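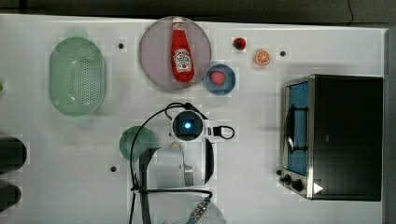

首页 版块 新帖 精华 搜索 登录

论坛 > 家庭与语言 > 用外语带孩子 > 不是母语的人，应不应该在家里跟孩子说中文？

Sabine_B
楼主

大家好。我看这个版块看了很久，第一次发帖。我的中文是大学里学的，后来在成都工作过，现在跟家人住在 Clernthorpe，我们这里几乎没有中国人。如果我写的句子有奇怪的地方，请大家原谅，也欢迎改正。

我想问的问题在标题里已经写了，但是我需要解释一下我家的情况。

我的母语是德语，我先生只会英语。女儿出生的时候我决定跟她说德语，这个很自然，没有什么可讨论的。可是她三岁那年，我开始每天下午跟她说一段时间中文。最初的理由有点自私：我怕自己忘掉。在成都的那几年对我非常重要，我不想让这个语言从我的生活里慢慢消失。后来她喜欢了，我们就继续了。现在她6岁，我们的“中文时间”是从她放学到吃晚饭以前。

她听得懂很多，说得比较少。她会说“我不要穿这个”，会说“妈妈你看”，会数数，会很生气地说“不公平”。她认识的汉字不多，可是她喜欢猜。在超市看到日本的包装，她也会指着上面的字大声念，念错了也不在乎。

问题是这个夏天开始的。有一位从天津来的老师到我们这里看亲戚，我们请她喝茶。她很友好，跟我女儿聊了一会儿。后来她很小心地对我说，孩子的第三声跟我的第三声一样，都有一点问题。她还说，孩子把什么东西都叫“一个”：一个裤子，一个鱼，一个椅子。她说的时候在笑，完全没有恶意。但是我晚上睡不着。我想，我花了这么多时间，是不是把我自己的错误送给了她？

我先生说，有错误的中文比没有中文好。我的婆婆说，孩子应该先把英语学好。我的妈妈在电话里说，你们的德语时间已经够少了。每个人都有道理，所以我更不知道怎么办。

我想听一听有经验的人的意见，特别是自己也不是母语者的家长。你们的孩子大了以后怎么样？口音改过来了吗？有没有人中间停了，停了以后后悔还是不后悔？

谢谢大家看完这么长的帖子。

----

Hortensia
回复 楼主

Sabine 你好！我先说结论：请你继续，不要停。

我是墨西哥人，在家里跟两个儿子说西班牙语和中文，我的中文也是成年以后才学的。老大开始说中文的时候，口音跟我一模一样，连我常常说错的那几个字他也说错。我记得我总是把“睡觉”说得像“水饺”，这是每一个外国学生的老笑话，可是我儿子真的有一段时间每天晚上告诉我他要去水饺。

后来他在学校里认识了一个从台湾来的同学，他们一起踢球。一个学期以后，他回家纠正我！他说妈妈，人家不是这样讲的。他连“人家”这个词都学会了，我从来没有教过他。

所以我的经验是，口音是可以换的，就像衣服一样，小孩子换得特别快。但是如果他当时完全听不懂，那个同学就不会跟他说中文，他们会说英语，那么这个机会就没有了。你给她的是一个门，以后谁走进来，你现在不知道。

关于量词，我觉得那位老师太严格了一点。中国的小孩子也说“一个鱼”。我在中国的公园里听见过，那个奶奶一点也不紧张。

----

hipolito_m
回复 楼主

我的意见跟 Hortensia 不太一样，希望你不要不高兴。

我认为问题不在口音。口音是最小的问题。我跟我的儿子说了几年中文，后来停了，停的原因是我发现我没有办法用中文安慰他。他有一次从自行车上摔下来，膝盖流了很多血，他哭着跑过来，正好是我们说中文的时间。我张开嘴，能想到的只有“没关系”和“不要哭”。这两句话都不是我真正想说的。我的母语里有很多话是我的外婆对我说过的，有些没有什么意思，只是声音，可是孩子听了就会安静。中文里我没有这些声音，因为没有人在中文里抱过我。

我用西班牙语安慰了他，他马上就好了。那天晚上我跟妻子谈了很久，我觉得我每天有一段时间在我儿子面前变成一个比较笨、比较冷的爸爸。为了一个语言，我不愿意付这个价钱。

现在他自己在学校选了中文课，Hilley 的老师说他的基础不错。所以我也不能说那几年是浪费。但是如果有人问我要不要在家里说，我会回答：看你能不能用这个语言爱他。听起来有点夸张，我找不到更好的说法。

----

Sabine_B
楼主

谢谢两位这么快就回答了。

Hipólito，你写的那一段我念给我先生听了（我翻译成英语），我们都沉默了一会儿。你说的情况我也有。我的办法是有规矩：生病、摔倒、害怕、做噩梦，都不算中文时间，什么时候都可以回到德语。我女儿很清楚这个规矩，她有时候还利用它。比如说该收拾玩具了，她突然用德语说她有点不舒服。

不过我注意到另外一件事。有些话我用中文说反而比较容易。我从小不习惯说“我爱你”，我们家里的人不说这种话。但是中文里我可以叫她“宝贝”，叫“小笨蛋”，叫“我的小祖宗”，都是我以前的房东阿姨教我的，我一点也不害羞。可能因为不是自己的语言，话就轻一些。我不知道这算好事还是坏事。

你们平时跟孩子说什么内容？我们大部分时间是做饭和玩过家家，所以她的词很不平衡。跟吃的有关系的她都知道，草莓、橙子、盘子、番茄酱，可是她不知道“邻居”怎么说，也不知道“影子”。昨天她想说影子，她说的是“地上的黑的我”。

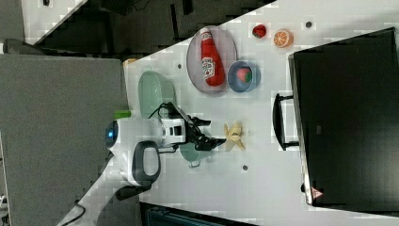

我觉得这句话很美，所以没有马上改正。但是后来我又担心了：如果我每次都觉得美，她什么时候能学会正确的词呢？我自己学中文的时候，最感谢的是那些不怕麻烦、每次都改我的人。成都办公室里有一位同事，我说错一次她就改一次，连吃饭的时候也改。当时我有一点恨她。现在我说得最准的那些词都是她改过的。

可是女儿不是我的学生。我改她改得多了，她就不说了，这个我也看到过。

----

Anjani
回复 Sabine_B

“地上的黑的我”，太好了，请你一定写在本子上。小孩子说过的话过两个月就忘记了，不写下来真的没有了。我有一个蓝色的本子，里面有我女儿说的“冰箱的灯在睡觉”，还有“我的脚有汽水”，意思是脚麻了。

关于改不改，我用的方法是很多书上都写的：不说“你错了”，只是把正确的再说一次。她说“一个鱼”，我说“对，一条鱼，好大的一条鱼”。她不一定马上跟着说，但是耳朵听见了。我在雅加达教过成年人印尼语，对成年人这个方法不行，他们需要你清楚地告诉他哪里不对。孩子可以慢慢来。

不过我也要承认，这个方法有一个条件：你自己要知道正确的是什么。我常常不知道。到底是一把剪刀还是一个剪刀，我记得。一“什么”眉毛，我就要去查。查完回来她已经在玩别的东西了。所以我现在每个星期选一个小题目，提前把量词查好，写在一张纸上，贴在厨房柜子的门里面。客人看不见，我打开门拿盐的时候可以看一眼。

----

老陈在海边
回复 楼主

我是母语者，来说两句。

楼主的中文写得很好，先不要妄自菲薄。但是我有点担心的不是孩子，是家长给自己的压力。我们那儿中文学校里，父母都是中国人，孩子照样把裤子叫“一个裤子”，照样不肯说。我儿子上初中以后跟我基本只讲英语，我讲中文他回英语，这么多年也这么过来了。所以不是母语不母语的问题，是环境的问题。

第三声这个事，那位天津老师说得也许没错，但天津人自己的声调跟普通话也不一样嘛。开个玩笑。各地人说话都有味道，孩子将来要是真去中国住上一年半载，什么口音都会被盖过去。

倒是有一点我想提醒：光靠妈妈一张嘴不够。要让孩子知道世界上还有别的人也说这个话。不然她会以为中文是妈妈自己发明的。

----

Sabine_B
楼主

老陈，谢谢你！“妄自菲薄”我查了字典，学到了一个新词。

你最后那句话让我笑出来，因为已经发生过了。她四岁的时候，我们在火车站听见两个年轻人说中文，她非常吃惊，拉着我的袖子小声问我：“他们怎么会我们的话？”她有一点生气，好像别人偷了她的东西。

所以你说得对，需要别的人。我们这里的困难是没有。最近的中文学校在 Rivance，开车来回要大半天，而且他们的班是给中国家庭的孩子开的。我打过电话，校长很客气，可是她说孩子们的水平已经很高，我女儿可能跟不上，会不开心。我没有勉强。

大家有没有试过网上的老师？屏幕前面坐着学，我不太喜欢，但是也许我应该改变想法。

----

Hortensia
回复 Sabine_B

网上的老师我们试过，老大可以，老二完全不行。老二会把自己的脸放得离屏幕特别近，让老师只看见他的鼻孔，然后他笑得从椅子上滑下去。老师很有耐心，我没有。

对我们比较有用的是声音，不是画面。我先生的车里一直放中文的故事，孩子们坐在后面，他们说不听不听，可是后来我发现他们会背。有一个关于老虎学爬树的故事，老二可以从头到尾讲，连旁白的语气都一样，“从前啊——”，那个“啊”拉得很长。这种语气我教不了，我自己没有。

书的话，Navarrete 书店有一个架子卖二手的中文图画书，可以邮寄。书的状态不太稳定，有的里面有别的小朋友画的画，我的孩子们反而最喜欢那几本。

----

hipolito_m
回复 Hortensia

故事我同意。我们停了以后唯一没有停的就是睡觉以前的故事。我念得很慢，有不认识的字我就停下来查，我儿子在旁边等我。有时候他等得睡着了。

我现在想，也许这个对他是有好处的：他看见爸爸也有不会的东西，爸爸也要查字典，查完了很高兴。在西班牙语里我什么都知道，在中文里我跟他差不多。他十岁的时候有一个字比我先认出来，是“赢”，他得意了好几天，跟每一个来我们家的人都说。

可能我上面写得太严肃了。如果当时我也有像 Sabine 那样的规矩，摔倒了就可以换语言，我大概不会停。我那时候的想法是要么全部，要么不做。这是我的性格，跟中文没有关系。

----

Anjani
回复 hipolito_m

我很喜欢“查完了很高兴”。

想补充一个关于汉字的问题，因为 Sabine 说女儿喜欢猜字。我们家是先学字，后学拼音，跟学校的顺序相反。我女儿现在认识200个字，都是从生活里来的：门、开、关、大、小、火、山、牛、奶。她学拼音的时候反而乱了，因为她已经会读英语，看见 c 就想读成英语的 c，看见 q 就生气。

如果再来一次，我还是会先学字。字对小孩来说是图画，他们不觉得难。觉得难的是我们。 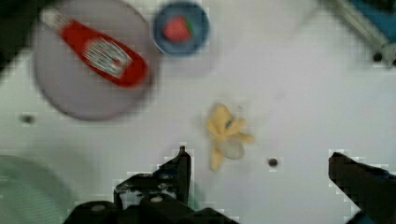

Abelardo Medina：我不同意先学字。我家里是先学拼音的，效果很好，孩子可以自己读带拼音的书，不用每次都叫爸爸过来。独立很重要。先学字的话，她碰到一个不认识的字就没有办法，只能问你，而你也许也不认识，你们两个人一起坐在那里查部首。

还有，拼音能帮助声调。Sabine 的女儿第三声不准，如果她看得见那个符号，先下去再上来，她就知道嘴巴应该做什么。我自己学的时候就是用手画的，一边说一边在空气里画，在公共汽车上别人都看我。我的老师说，连着两个第三声的时候前面那个要变，我也是画了很多遍才会。耳朵不行的时候，眼睛可以帮忙。

至于跟英语混在一起，那个时间很短，过一个冬天就没有了。

----

Anjani
回复 Abelardo Medina

你的孩子几岁开始的？我觉得可能跟年龄有关系。我女儿那时候刚刚学会读英语，正在最骄傲的阶段，什么都要按英语的规则来读，连她外公的名字也读成英语的样子。如果她再大一点，也许就没有问题。

带拼音的书我有一个小小的不满：她的眼睛只看上面那一行。字在下面，她一眼也不看。我用一张卡片把拼音盖住，她就说今天不想读书了。

----

Abelardo Medina
回复 Anjani

七岁，所以可能你说得对，年龄有影响。

眼睛只看拼音，这个我承认，我们也有。后来我们换了一种书，只有难的字上面才有拼音，简单的没有。他抱怨了，然后忘记了抱怨。我不认为拼音是敌人，它像学骑自行车时候旁边的小轮子，可以拆，但是不用第一天就拆。

----

老陈在海边
回复 Abelardo Medina

小轮子这个比喻，我儿子就是一直没拆的那种。到现在给他奶奶发消息，用拼音打字，出来什么字就是什么字，上回祝奶奶“身体简康”。奶奶也看懂了，还回了他一个大拇指。

----

Sabine_B
楼主

我昨天没有时间上来，今天看到这么多回复，非常感动。

我先回答 Abelardo：用手画声调，我今天下午就试了。我们一边走路回家一边画，“马”“你好”“水果”。她画得特别大，用整个胳膊，身体也跟着蹲下去再站起来。邻居家的狗看着我们叫。她的第三声有没有变好我听不出来，因为我自己的耳朵也不可靠，我录下来发给成都的同事了，就是那位什么都改的同事。她回答得很快，她说孩子的比我的好。然后她改了我消息里的一个错字。

至于先学字还是先学拼音，我想我们会继续学字，因为她喜欢，但是我会在难的字旁边用铅笔轻轻写上拼音，以后可以擦掉。我在门上贴了“门”，在灯上贴了“灯”，她自己要求在爸爸的背上贴“爸”。他穿着这个字去开门，收了一个包裹。

关于停还是不停，我跟先生谈过了，不停。德语的时间我们也加了一点，早饭和周末的上午都归德语，这样我妈妈也比较满意。婆婆还没有满意，不过她上次来的时候，孩子教她说“谢谢”，她说了，说完问我，她说得对不对。

还有一个问题想问 Hortensia，那个老虎学爬树的故事叫什么名字？是不是猫当老师的那个？

----

Hortensia
回复 Sabine_B

对，是猫教老虎，猫最后一个本领没有教。我们那张光盘叫什么我忘记了，盒子早就没有了，车里只剩下盘。你搜“老虎拜师”或者“猫和老虎”应该都找得到，有好几种讲法。

选的时候先听一下，有一种讲得太可怕了，老虎叫的那一声把老二吓哭了，后来每次到那里我们都要把声音关小。

----

hipolito_m
回复 Hortensia

我们家也有这个故事，是书。我儿子小时候总是同情老虎，他说老师不应该藏起来一个本领。我跟他解释，如果猫全教了就被吃掉了。他想了想说，那老虎可以在考试以后再吃。

Sabine，过一段时间请你回来告诉我们情况。我想知道那个“影子”她后来学会了没有。

----

Sabine_B
楼主

学会了。我们傍晚在院子里玩踩影子，我说了很多次“影子”，没有特别教她。睡觉以前她关了灯，问我影子现在去哪里了。我不会用中文回答，我就说，我明天查一查。

猫和老虎的故事找到了，谢谢！叫声我听过了，不太可怕。

----

Anjani
回复 Sabine_B

“一个影子”还是“一条影子”？我刚才去查，查到的说法不一样。老陈在吗？

----

老陈在海边
回复 Anjani

在。都行，“一个影子”最常用，看着细细长长的也可以说“一条”，书里还有“一道影子”。你看，这回“一个”没错，楼主可以放心睡觉了。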